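Search reviews
Go

Brabec Hardwax Oil, Satin, on a Dark-Stained Plank Floor

18 Nov 2020
By Aurelio Casado

Brabec sells this product as a single-can replacement for polyurethane on interior wood floors. I applied it to 129 square feet of stained plank in a ground-floor room in Imville and have lived with it for 12 months. The comparison product is Riston Floor Poly, which covers the adjoining hallway.

Preparation is the same for both. The old finish came off with a drum sander, finishing at 120 grit. The oil is less tolerant of a coarse final pass than the poly. I left one corner at 80 grit by mistake and the scratches drank the color, leaving dark lines that are still there.

Application is slower than the label suggests. The oil goes on with a white pad, is left to soak, and the excess is buffed off before it gets tacky. On a warm day the working time was short enough that I had to cut the area into five strips. Lap marks showed at two of the joints and did not buff out. Poly rolls on in one pass and levels itself.

The can gives a recoat time of 12 hours. In a closed room in November it needed twice that. A fan helped more than the heater did.

Odor is moderate for two days, then faint. The rags are a fire risk and must be laid flat outdoors or soaked before disposal. The warning is printed in very small type on the back of the can – it should be on the lid.

Wear is where the oil earns its price. Chair legs have dulled a patch by the desk, and I renewed it in half an hour with a pad and a spoonful of product. The same damage on the poly means sanding the whole hallway. Water left overnight made a pale ring on the oiled side, which went away after a second spot coat. The poly showed no mark at all.

Sheen is a matter of taste. Satin on a dark stain shows footprints, dust and every streak from the mop. For a glossy surface, buy something else; the oil will not get there with any number of coats. Dark brown planks under a gloss finish look like this: 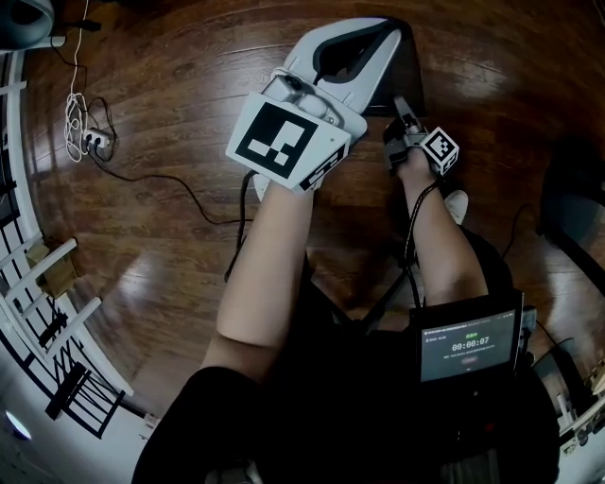

Jimby wrote to say that he had used the satin over the same sort of stain and got rid of the lap marks by thinning the second coat slightly and working along full boards, wall to wall, instead of in strips. He also found the maker's own floor soap left less streaking than vinegar and water, though it costs a good deal more. I have not tried either method. The can advises against thinning.

Rating: 4 out of 5. One point off for the working time.

Contact | Copyright 2020 | Back to top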